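Chapter 6
Buying a Used Car: Condition, Papers and Price 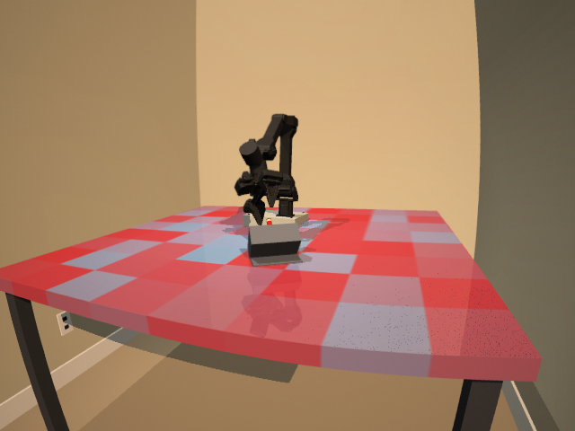
Figure 6.1 A black robotic arm on a table with coloured squares (computer rendering).

In the previous chapter we looked at the cost of a new car during its first years. The present chapter is about used cars, and it starts from the side of the buyer.

Let us take a simple case. Anas Semaan wants to buy a small hatchback, the Vodau Idgate. A dealer in Vukow asks 4,000 euros for it. A private owner offers the same model, of the same age, for 1,765 euros less. Which of the two is the better purchase? The price alone cannot give us the answer. We must also know the service history, the state of the tyres and brakes, and what kind of warranty, if any, comes with the car.

A used car loses value more slowly than a new one, but its repairs are harder to foresee. For this reason the buyer should keep a part of the budget free for the first year. In section 6.2 we will calculate how large this part should be.

After studying this chapter you should be able to:

read a service book and find gaps in it
compare two offers with different mileage
estimate the yearly cost of a used car
prepare a short list of checks for a test drive

Key terms: mileage, depreciation, service history, private sale, part exchange

6.1 What the service book tells us

The service book is the first paper a buyer should ask for. Each entry shows the date, the mileage and the work done.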